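Jengate Residents' Forum > Allotments
May 11, 2020
Posted by: marrowfat
Print this page | E-mail this thread

marrowfat
Anyone else had the letter about water on the Basesberg Road plots? They want 117 quid a year on top of rent. Was nothing in December when we signed. Two taps for the whole site and one of them drips.

plotty_61
Had mine Saturday. Fair enough I think. The bill last year was 2,290 and it has to come from somewhere — hoses left running all night dont help.

marrowfat
Not my hose. I use cans.

leekyboots
Same, cans only. Why should half plots pay the same as full ones? Mine's a strip of spuds and a bowl of strawberries if the slugs let me.

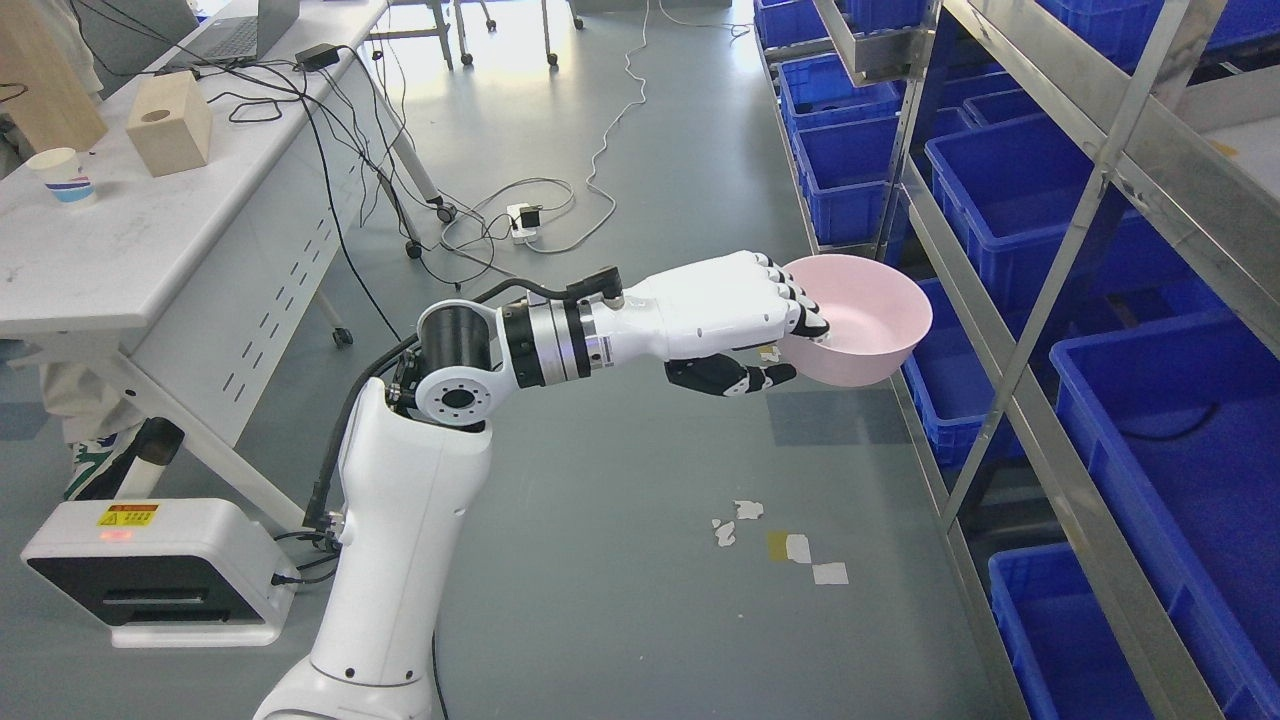 Anyway what I meant to say, has anybody priced up water butts? Stumon do a 600 litre tank, would see me through a dry month easy. Need a shed roof to feed it though and mine's felt, bit ropey.

plotty_61
600 is a big lump on a half plot. And you'd still pay the charge, it's per plot not per litre. Read the letter.

leekyboots
I did read it. Says "under review".

bepari_bean
Meter on each tap, split it by plot size. They did that at my old site, rows stopped overnight. Well, moved on to bonfires.

plotty_61
Meters cost money too.

marrowfat
So does 117 a year for a drip. I'm writing to them tonight, will put teh reply up here when I get it. Half plots should pay half, end of.

leekyboots
Put my name on it. Plot 2, by the gate.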